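Plovia Delegate Voting Terminal
Handheld unit for parliaments, assemblies and councils

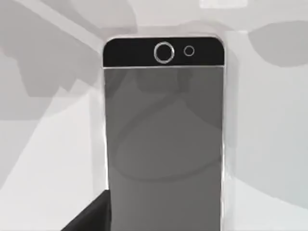

Rendering: device with black upper band and metallic ring.

The Plovia terminal is supplied by Kidero to legislative bodies that record votes by name. It serves plenary sittings, committee meetings and confirmation hearings, and is issued to each member at the start of a session and returned at the close.

Appointments and secret ballots
Many assemblies approve senior appointments by secret ballot. In this mode the terminal confirms that a member has voted but does not store the choice made. The presiding officer receives the totals only after the ballot has been declared closed. Roll-call votes are handled separately, and the list of names is released to the minutes office in the format set by the house rules.

Languages and access
Ballot text may be loaded in any language in which the assembly publishes its papers. Members who use large type or audio prompts may have these settings saved to their access card.

Capacity
A standard installation supports 222 terminals in one chamber. The extended installation supports 900 and requires the Stornov control desk, which is ordered separately. Substitute members may be registered by the clerk until the opening of the vote.

Supply and terms
Item number: 133
Minimum term of lease: one session
Spare terminals: included in the lease for standard installations
Records storage: 2,000 votes per control desk
Training for clerks: one day, on site

Terminals are leased and are not offered for sale to political parties or private persons. Requests must be signed by the secretary general of the assembly or by an authorized deputy. Installation is carried out by Krajewska during recess periods, and dates are confirmed in writing.

Inquiries should be addressed to Rosalinda Malabanan, Institutional Sales, Kidero.

Terms in effect from 17 November 2019.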